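**Summer League and Court News, 7/7/25**

The summer doubles league at Drurnmont has now passed its halfway point, and I would like to thank all members for playing their matches on time. In February we were worried that there would be too few pairs for two divisions, but in the end we could fill both of them.

In Division One, Sze-wing Liao and Man-lok Man are still without a loss. Their closest match was against Xinyi Xiao and King-fai Hsueh, who led 5-2 in the third set and had two match points. It was already getting dark and many people stayed at the fence to watch until the end. The return match is still to be played, so the title is open. In Division Two the top four pairs are separated by only three points. Please look at the table in the clubhouse, and tell Tin-yau Tsang if you find a mistake in your result.

Courts three and four will be closed for one week while the surface is cleaned and the lines are painted again. The work costs $1880, of which $400 comes from the spring raffle. During this time please book for one hour only, also for league matches. If you need to move a match, both pairs must agree on the new date and inform Tin-yau before the old date has passed.

Our friendly match against Cultero was lost by five rubbers to four. They were very kind hosts and the lunch was excellent. We will receive them here at the end of the season, and we are looking for eight players and two reserves. Juniors over fourteen are welcome to put down their names too.

One more request about the balls. The used ones go in the green bin next to the gate, and the new cans stay in the cupboard until your match starts.
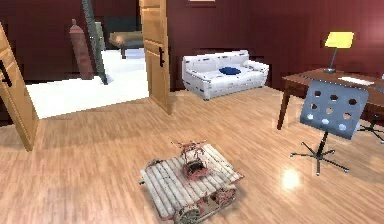 The key for the cupboard hangs behind the bar, and it should be back on its hook before you go home.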